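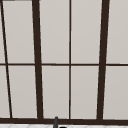
The big window at Wadine, dark brown frame.

Wadine Guest House: FAQ
Updated Saturday, September 22, 2018. More when I get a minute. Sorcha

What time is check-in?
3 pm on. Earlier if the room's ready, text first. Check-out 11.

Where's the key?
Lockbox by the side door. Code comes the morning you arrive. Code not working? Press the clear button, try again slower. Still no, call Lợi Kim, number's on the box.

Do you take deposits?
$80, card only. Back within a week of you leaving, less anything broken. Your bank might sit on it a few days, can't help that.

Can I cancel?
Up to 2 weeks out, full refund. After that you lose the first night. Bad weather doesnt count, sorry, but we'll usualy move your dates if you ask nicely.

Is there parking?
One spot per room, behind the house. Street is fine overnight except Tuesdays (sweeping). Trailers, ask first.
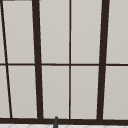

Same goes for boats, anything on a hitch really. The turn off Lachance Road is tight and the neighbors have had their mailbox flattened already. Come in from the north end.

Pets?
Dogs OK, $15 a stay. No cats. Hiyori Tanabe does our cleaning and she's allergic, so this one's firm.

Wifi?
Network is WadineGuest, password on the fridge. Slow after dinner when everybody's on.

Open all year?
Closing end of October for the boiler. Back in spring, dates not set. Get on the email list if you want first pick.

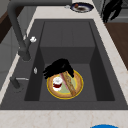 How do I book for a group?
Email, don't use the online form, it only does one room at a time. Send dates, how many people, who's paying. Oranuch Nakpan handles groups and gets back to you in a day or so.

Can I get a receipt for work?
Sure. Put the company name in your booking notes.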